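Portada Actualidad Diócesis Familias y jóvenes

Las parroquias de Timamach estrenan una escuela de canto litúrgico abierta a todas las edades

12/11/2021

¡Ya se puede cantar otra vez a pleno pulmón en Timamach! La nueva escuela parroquial de canto litúrgico ha abierto sus puertas con 150 inscritos, entre niños, padres, abuelos y bastantes personas que no habían pisado un coro en su vida. La iniciativa reúne a 3 parroquias del arciprestazgo y quiere que la asamblea entera participe en la misa dominical, desde el canto de entrada hasta el final.

Las clases duran una hora y alternan técnica vocal, lectura sencilla de partituras y una breve explicación de los salmos del domingo siguiente. Para los más pequeños hay un grupo propio, con juegos de ritmo y percusión (los ensayos de villancicos ya han empezado y suenan de maravilla). Los adultos trabajan a dos voces y, cuando se animan, a tres.

El repertorio sale de un cancionero preparado por la parroquia de Trimari, que recoge 107 cantos ordenados según el año litúrgico, varios de ellos en gregoriano y otros de tradición popular de la comarca. Se han impreso 200 ejemplares y se pueden pedir prestados en cualquiera de las sacristías. Quien toque la guitarra, la flauta o el órgano también tiene sitio: los acompañantes ensayan media hora antes que el coro.
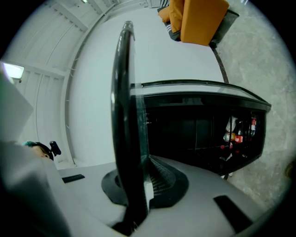 La escuela mantendrá su actividad durante todo el curso, con una pausa en Navidad, y en marzo ofrecerá un encuentro de coros en la iglesia de Grunow. Allí se cantará una vigilia de Cuaresma preparada por todos los grupos, con entrada libre y un rato de chocolate caliente al terminar.

La inscripción sigue abierta y es gratuita. No hace falta saber solfeo ni pasar ninguna prueba de voz, basta con acercarse al despacho parroquial en horario de tarde y rellenar la ficha. Los menores deben traerla firmada por sus padres.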